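Why Do Balls Bounce?

Drop a ball on the kitchen floor and it jumps right back up at you. Drop a sock and it just lies there. I wondered about this for years when I was a kid, so let's figure it out together! 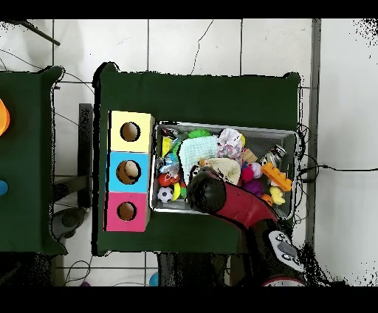 When a ball hits the floor, it gets squashed. Only a tiny bit, and so fast that your eyes can't catch it. The squashed part wants to be round again, so it pushes on the floor, and the floor pushes back. Up goes the ball!

I once dropped a rubber ball from 56 inches up and it came back to 40. The next bounce only got to 34 (my ruler and I were lying on the rug by then, with one eye shut).
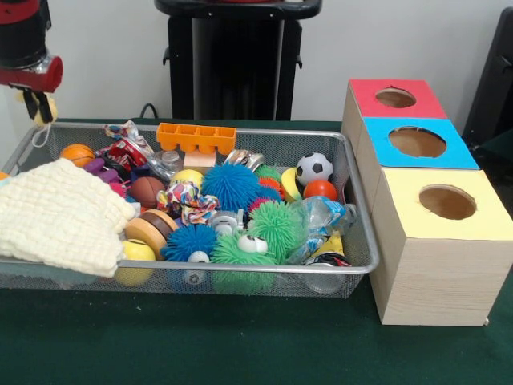

Where does the missing bounce go?

Some of it turns into the thump you hear, and some turns into a little bit of heat inside the ball. That leaves less push for the next jump, and after a while the ball stops.

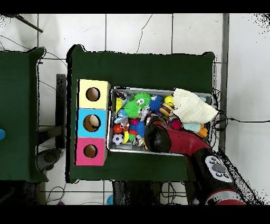 Shape matters a lot too. A smooth round ball dropped straight down on a flat floor mostly comes straight back up. Now think of a spiky ball, like the bright green one with the cartoon eyes. If it lands on a spike that leans to one side, it can shoot off sideways, and you'll be crawling under the couch to get it back. Try a few kinds and see which one is the hardest to catch! 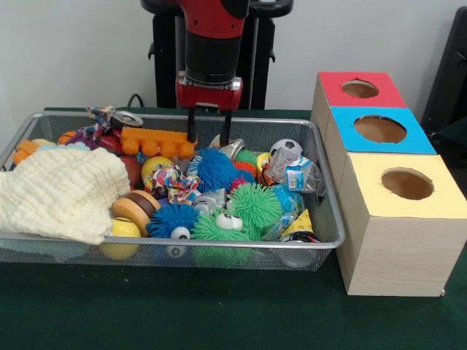

A reader in Painemal wrote to tell me that her tennis ball hardly bounced at all after a January night on the porch. Cold rubber is stiffer, and it doesn't spring back as well. Warm yours up indoors for an hour and drop it again.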